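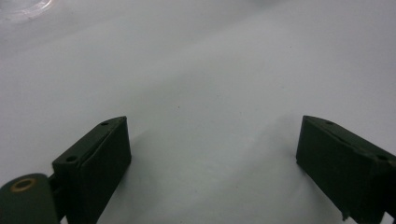 Drinarari, mini cajonera de sobremesa

Ref. 828 · Color crema con pomos rojos · 2 cajones

¡Por fin tenemos otra vez la Drinarari en la tienda! Se nos agotó en agosto y desde entonces no habéis parado de preguntar por ella. La dibujó Signe Snorradóttir para el taller Skultitz pensando en esas cosas pequeñas que acaban rodando por la mesa: sobres de infusión, clips, gomas, sellos, caramelos (los caramelos, sobre todo).

Los cajones son translúcidos, así que se ve lo que hay dentro sin abrirlos, y salen del todo para lavarlos en el fregadero con agua templada y jabón. Nada de lavavajillas, por favor, que pierden transparencia.

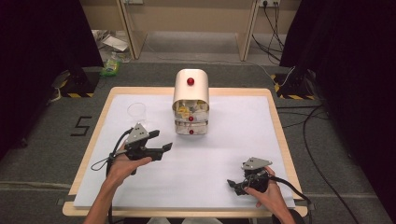

Drinarari con el cajón superior entreabierto y el inferior cerrado.

Radu Cozma, de nuestro almacén, tiene la suya desde hace casi 30 meses al lado de la cafetera y los cajones siguen corriendo como el primer día. Yo la uso para los hilos de coser, y en el de abajo me caben 50 canillas bien colocadas, ¡una maravilla!
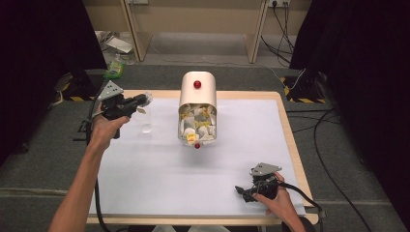
Si coséis, os gustará combinarla con la bandeja Garba, que va en el mismo tono crema, o con el bote Amon para tijeras y reglas. Se venden por separado.

Los pomos van a rosca y hay recambios. Para pedirlos basta con indicar la referencia de la cajonera en las observaciones del pedido.

Ficha actualizada: 17 sep 2025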